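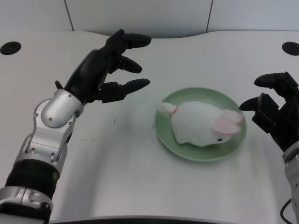 Abimbola Nwachukwu asked that the README begin with what the set is for, so: it is for training a two-arm robot to handle soft toys around a plate. We built the robot in the shared workshop in Grendville.

Plitum Soft Toy Set, data card

Contents
200 episodes, 4 toys, one plate color. Both arms are logged in every episode, including the ones where only the left hand does any work.

Layout
episodes/ joint positions and head camera video
labels/ start, grasp, release, result
calib/ one file per arm, redone in June after we changed the left wrist bolts
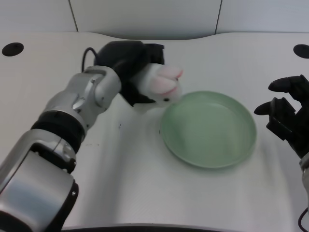
Ikechukwu Nwachukwu wrote in the issue tracker that grasp labels should start at first finger contact, and wanted to know why episode 61 starts later. It was labeled under the old rule. Fixed in the current version.

Known problems
Plush fur hides the contact point from the head camera. Use the finger current instead.
Finger current is clipped at 600 mA.
Evening episodes have a different white balance.

Loading
Run load.py from the Perkow folder. The older Eze loader reads the video but skips the labels.

License
Free for any use. Please keep this file with the data.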